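Minutes of the cord-packing review, October
Held at the Owino floor, starting at 2:00 p.m.

Attending: Marites Calimlim (chair), Mwangi Okoth, Faraji Barasa, Razia Naqvi. Wafula Barasa joined by phone and had to leave before the last item.

1. Opening

Marites thanked everyone for making the time, especially Mwangi, who had come straight over from the Stindemlow side and hadn't eaten. The notes from the previous meeting were accepted once Razia's correction was made (it was the left arm that was recalibrated). Marites said she wanted a friendly meeting and a frank one, as the grip fault has now stopped the cord job twice and people are getting tired of it.

2. The grip fault

Faraji went through the log for us, and was very patient with all our questions. The job is to take coiled power cords out of one cardboard box and set them down in another, one coil at a time. The arm has made 1,176 picks since the new fingers were fitted, and 19 of those ended with the gripper reporting that it was holding a cord when it had closed on nothing. It then carried on to the other box, opened, and logged a good placement.

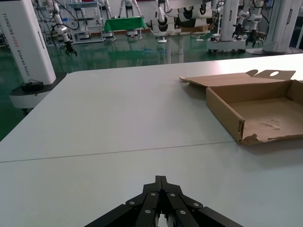 Mwangi asked whether the finger sensor could simply be worn out. Faraji doubted it. He believes the closing force is read too early, while the plates are still settling against each other, and the software takes that little push for a cord. Razia agreed, and added that it would explain why the fault shows up more in the afternoon runs, when the speed setting is higher. Wafula said over the phone that he had seen much the same thing on the Dredolus line and that a short pause before the reading had helped there, though he couldn't remember how long a pause, and promised to look it up.

There was a fairly long talk at this point about whether to slow the whole job down. It was left that only the close-and-read step will be slowed for now.

3. The snag and the stop button

Razia reported on the more serious matter. During a run the arm lifted a coil that was looped through its neighbors, and the box came up with it and slid toward the edge of the table. She pressed the stop and the arm did halt, but it took around 2 seconds, and in that time it kept pulling. No one was hurt, and she was kind enough to say that she'd been standing well back anyway. Marites said very warmly that she was glad of it, and that it would still be written up as a safety report, with no blame to anyone.

Mwangi thinks the delay comes from the stop signal passing through the job controller before it reaches the arm. It should go directly, and he was a little embarrassed that it had been wired otherwise. Until that is put right, the arm is not to run with cords piled over one another, and a pull limit is to be set so that it lets go when the load is more than a single coil.

Faraji asked if the boxes might be clamped to the table as well. Everybody liked this - it's cheap, and Irard can send clamps with the next order.

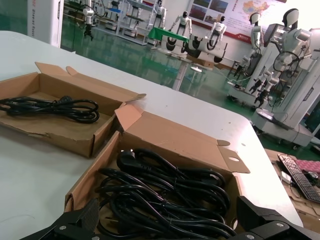
4. Actions

Faraji: add the pause before the grip reading and run the job again at the afternoon speed.
Mwangi: rewire the stop, then time it with Razia watching.
Razia: finish the safety report and pass it to Marites.
Wafula: find the pause length used at Dredolus.
Marites: order the clamps from Irard.

5. Any other business

Mwangi asked for a second chair by the keyboard desk. Agreed. The meeting closed at 3:10 p.m., and the next one will be called when the stop has been timed.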